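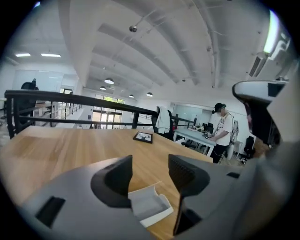 Talks > Moving House > Speaker notes

Search talks and handouts Go

Packing for a Move Without Losing Your Mind (or Your Can Opener)
Speaker notes, Yaneth Huamán
Clumville library, downstairs room, evening session

Slide 1. Welcome

Good evening, everybody, and thank you for coming out. Let people settle. There are chairs up front, there are always chairs up front, please come and use them.

My name is Yaneth. I've been packing other people's houses for a living for a good long while now, first on the trucks with Bosen and then on my own, and I have moved my own family seven times, which my mother considers excessive. So I come to you as a professional and also as a person who once ate cereal out of a measuring cup for four days.

We have 30 minutes and then questions. If you have a question about your own particular house, save it for the end, we'll get to it, I love those. If you can't hear me, wave.

Ask for hands: who is moving in the next month? Who is moving later in the year? Who is here for a friend? (There is usually a daughter or a son-in-law who has been sent. Be nice to them.)

Slide 2. What tonight covers

Only the packing. I'm leaving out choosing a mover, and I'm leaving out the big sort-through where you decide what stays and what goes. There's a handout on the table by the door for that one. Tonight I'm assuming you've done it, or you've given up on it, and either way the stuff in front of you is coming along.

Slide 3. Start with the room you'd miss least

Most folks start in the kitchen. I understand it, the kitchen is the one that scares us, so we want it over with. But then you're living in that house for three more weeks with no colander.

Start with the guest room, the hall closet, the holiday things, the top shelf of anything. Work toward the rooms where you sleep and eat. Bathroom and kitchen last, coffee maker the very last of all.

Tell the story of the Clumville farmhouse: lovely couple, packed every pot and pan in March, closing got pushed back, and they bought a second set of everything. They spent 200 dollars on a kitchen they already owned. They laugh about it now. They didn't then.

Slide 4. Boxes

Pause here, people like boxes and they like to tell me about their boxes.

Small boxes for heavy things. Books, canned food, tools, records. Big boxes for light things, like pillows and lampshades and coats. It sounds so plain when you say it out loud, and every single time I get to a house there is one enormous box in the den full of encyclopedias that two grown men can't get off the carpet.

Grocery store boxes are fine for clothes and toys. Please don't put dishes in them. The bottoms have often been wet at some point in their lives and you can't tell until you lift.

Shoe boxes are wonderful and I save every one. I have an old Puma box at home that has moved with me four times with nothing in it but cabinet knobs and curtain rings. Put the lid on, put a rubber band around it, and tuck it into a bigger box.

Tape: buy the good tape. Run two strips along the bottom seam and one across. The folding trick, where you tuck the four flaps under each other, is for carrying kittens home and nothing else.

Slide 5. Labels

If you only remember one part of tonight I'd like it to be this one, so I'm going to slow down.

Write on the side of the box. Two sides if you can stand it. When boxes are stacked, the top is the one place you can't read, and yet that's where all of us want to write, me included.

Write the room it's going TO. The box that came out of the upstairs study might be going to the new dining room. The movers don't know your old house and they won't care about it in a day or two. They want to know where to set the thing down.

Then a few words about what's inside. "Misc" is not a word I allow in my crew. If it's a true jumble, write the two most important things in it. "Batteries, phone charger, other." You'll thank yourself when it's ten at night and the smoke alarm starts to chirp.

Somebody will ask about apps. I've used Truseo on a couple of bigger jobs, where you give each box a number and type in what's inside. It was handy when we had things going into storage. For a normal apartment, I go with a spiral notebook, and I tie a pen to it, with a real knot, no matter how silly it looks. The pens walk off.

Slide 6. Pictures, mirrors and anything with glass in it
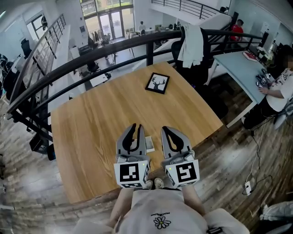 Framed deer silhouette with a white mat, flat on the table.

Lay the picture down on a clean flat surface before you do anything to it. A table is better than a bed, a bed has give and you'll end up leaning on the glass.

Painter's tape in an X across the glass. It won't stop it from breaking but it'll keep the pieces together if it does. Then a sheet of cardboard over the front, cut to size, then paper or a towel around the whole business, then tape the towel to itself and never to the frame. I've seen the finish come right off an old gilt frame with a strip of packing tape. It belonged to somebody's grandmother, and I still feel my stomach drop when I tell it.

In the truck, pictures ride standing up on edge, like records. They're stronger that way. Flat with things piled on top is how you lose them.

Take a snapshot of the wall before you take it apart, if you've got one of those walls with a lot of pictures arranged just so. You think you'll remember the order. (Ask the room who has one. There's always one, and they're always proud.)

Hooks and nails go in an envelope taped to the back of the cardboard.

Slide 7. The kitchen, finally

Plates go on edge too, with paper between. Bowls get nested with paper, on edge if they'll stand. Glasses on top, each one wrapped, stuffed with a bit of paper inside. Fill every gap. If you shake the box gently and you hear something, open it and put more paper in.

Dish towels, cloth napkins and oven mitts all count as packing paper. You have to move them anyway.

Oils, vinegar, soy sauce: use them up or hand them to a neighbor. I've packed them carefully and I've packed them upright and I've put them in bags, and I've still opened a box to find maple syrup on everything.

Spices are fine. Tape the lids.

Slide 8. Furniture that comes apart

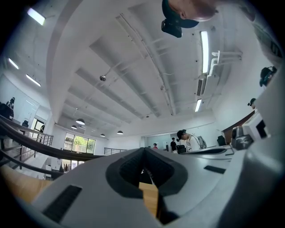 Gripper, with light wood tabletop below.

Tables are easier to move with the legs off, and safer for the doorways too. Flip them onto a blanket, get a helper for anything longer than you are, and put the bolts in a zip bag. Write which table on the bag. Then tape the bag to the underside of the tabletop, on bare wood that no one will ever look at, or better yet keep all the hardware bags together in one box and mark that box in red.

I went with the red box after one house where I'd taped everything to everything, very pleased with myself, and one little bag rubbed off against a moving pad. It was for the crib. New parents, end of a long day, no crib bolts. The husband drove out to the hardware store and bought a handful of every size they had.

Photograph the joints before you undo them. Loosen everything a little before you take any one bolt all the way out. Beds: keep the slats in order with a strip of tape across them.

If a piece has stairs in its future, measure the turn. Measure it at hip height and at head height. Railings steal more room than people expect, and a sofa that went up one staircase in 1988 may have gone up before the railing did.

Slide 9. The first night box

My favorite slide, try not to go on too long.

One box, or a suitcase, and it rides with you in the car. Sheets for every bed. Toilet paper, soap, one towel each. Medicines. Phone chargers. Paper plates, a sharp knife wrapped in a dish towel, the can opener. Something for the kids and something for the dog. A lamp! The new place may not have ceiling lights in the bedrooms, and you'll be making a bed by the light of your phone.

My last move came to 19 boxes for my sewing room alone, I'm not proud of it, and the only box I truly needed that first night was this one.

Slide 10. Questions

Handouts by the door. Sample labels too, take a few. Remind them to stack the chairs if they're able. Thank the library for the room and for the coffee.

If it goes quiet, ask about houseplants. Everybody has a plant story.

Comments

Dorrie M.
I was at this one, second row. I did the red box for our bed frames and it worked great. My husband wants you to know he still writes on the top.

packrat_in_progress
Can you put up the handout for the sorting part? I was the one who took the last copy and then left it in the car my sister borrowed.

Yaneth Huamán
I'll get it up this week, I just need to fix a page that printed sideways!

Len
What about a piano? You said you'd get to it and then we all got talking about ferns.

Yaneth Huamán
Len, you're right, I'm sorry. Call a piano mover. Please don't let your cousins do it.

Gwen T.
Plates on edge made me so nervous but not one broke. We did lose a lampshade.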